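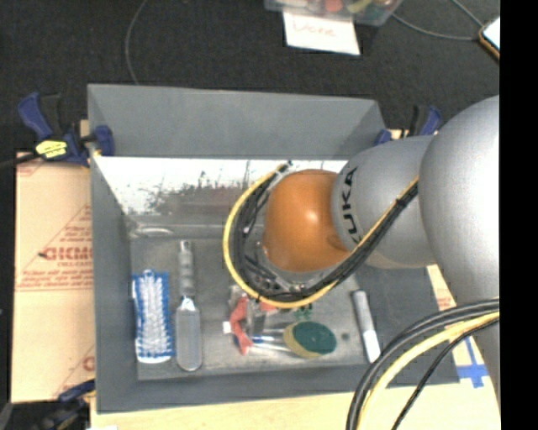
March 20, 2021

Why I've gone back to paying for things at the counter

I had a small argument with a parking app last week and I lost. I was outside the dentist in the rain, one arm in my coat, trying to pay for an hour, and the app wanted me to confirm my email address before it would let me give it money. The confirmation email went to an account I only open on the computer at home. So I moved the car six blocks to a street with an old coin meter, and I walked back, and I was late, and the dentist was lovely about it.

I've been stewing on it ever since, so you're getting an essay.

My complaint is about accounts. I don't mind technology. I bank on my phone, I read library books on a tablet, and I'd sooner give up coffee than go back to paper maps. What wears me down is that every ordinary errand now wants a little relationship with me first. I went to buy a set of replacement gaskets for our kettle (a Brorkis, a good kettle, we've had it for years) and the parts cost less than the postage, and I still had to come up with a password with a capital letter and a symbol in it. I will never log in to that site again. Somewhere on a server there's a profile of me as a person with a passion for kettle gaskets.

Then there's the pool. Our neighbourhood pool used to have a window with a person behind it. You slid your coins across, you got a paper bracelet, you went swimming. Last July they moved to online booking through something called Skaltumix, and I understand why, because they had to keep the numbers down and this was a fair way of doing it. I had no quarrel with that at all. But you need a Skaltumix account for each member of the family, including the four-year-old, who was asked for her preferred method of contact. She prefers shouting.

I know what the answer to this is, because my brother-in-law gives it to me every time we have dinner. Get a password manager, he says. He's right, and I did, and I sat down over the winter holidays and put everything into it. Do you know how many logins I had? 229. I'm one person with a part-time job and a garden! I don't have 229 of anything else, unless you count bulbs. And a good half of them were for places I'd dealt with exactly once. A picture framer. A bus line in a city I visited for a weekend. Two separate companies that sell socks.

The manager is handy, I'll give him that, but it's handy the way a bigger closet is handy. It made me feel tidy about something I'd still prefer not to own.

What I've started doing instead, where I can, is going to the counter. I pay my water bill at the town office. It was 200 dollars and change this quarter, and I took it in with the stub, and the woman stamped it with an actual rubber stamp, and I felt a calm I hadn't felt about a utility in ages. There was one man ahead of me, who was asking about compost bins. He got a full answer with a pamphlet. Try getting a full answer about compost bins out of a chat window.

I buy my hardware at Panasiuk, down past the rail crossing, where they'll still sell you a single bolt. I've been told they have a loyalty program but no one there has ever brought it up with me, and I take that as a mark of respect. When I needed a hinge for the side gate I brought in the broken one in a sandwich bag. The fellow looked at it, went up a ladder, and came down with its twin. Three minutes, including the ladder. I'd spent most of an evening before that on a website sorting hinges by finish and by customer rating, as though I were looking for a hinge I could really grow old with.

Now, I can hear the objections, and some of them are good ones. The counter is only open when it's open. If you work days, or you're looking after somebody, or you don't drive, or you live an hour out of town, then the town office and its rubber stamp might as well be on the moon. My own mother couldn't get to a counter for the last few years of her life, and the online pharmacy was a blessing to her. I helped her set it up, and I was grateful for it every month. I'm not asking anyone to shut the websites down.

I'd just like both doors kept open. That seems a modest thing to want, and yet the second door keeps getting bricked up. First the window is open fewer hours. Then there's a fee for using it – a "service charge" for the trouble of taking your money. Then a sign goes up telling you how easy it is to do all this from home, and by the next time you come by there's a blind down. I've watched it happen at the credit union and I'm fairly sure I'm watching it happen at the post office.

There's also the matter of what they do with it all. When Hutitz, where I once bought a lamp, had its data pinched, I got a very polite letter explaining that my name, address, phone number and date of birth might be affected. My date of birth! For a lamp! I hadn't even remembered handing it over, but I suppose there was a box with a red asterisk beside it and I filled it in like an obedient child. Nobody at a lamp store counter has ever asked me when I was born, and if they did I'd assume they were planning a party.

My suggestion, for what it's worth, is a "guest" button on everything, one that works. I mean pay, get receipt, goodbye. Some places have it already and I could kiss them. Others have a guest button that leads through four screens and then asks if you'd like to save your details by creating an account, with the box already ticked, and those people should be made to park outside my dentist in the rain.

In the meantime I've put a little dish of coins in the car, mostly quarters and loonies. My daughter asked me what it was for and I told her it was my parking app. She wanted to know if she needed a password, and I said no, and she helped herself to a loonie.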